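6. Enregistrement d'un animal trouvé

Réservé aux refuges utilisant le registre Clellon.

1. Ouvrez la fiche d'accueil et saisissez le numéro de puce. En l'absence de puce, indiquez « inconnue ».

2. Notez le lieu de découverte et les blessures constatées.

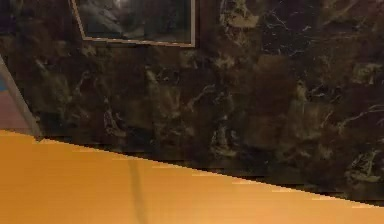
Fig. 2 -- Mur en marbre et plateau orange.

3. Attribuez un box d'isolement. La durée par défaut est de 21 jours ; seul le vétérinaire référent peut la modifier.

Attention : une fiche validée ne peut plus être supprimée.
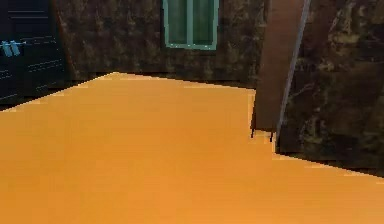
4. Imprimez la fiche en deux exemplaires -- l'un pour le box, l'autre pour le dossier -- puis validez.

Remarque : le code 357 signale une puce déjà enregistrée. Contactez alors le refuge de Kodbridge avant toute adoption.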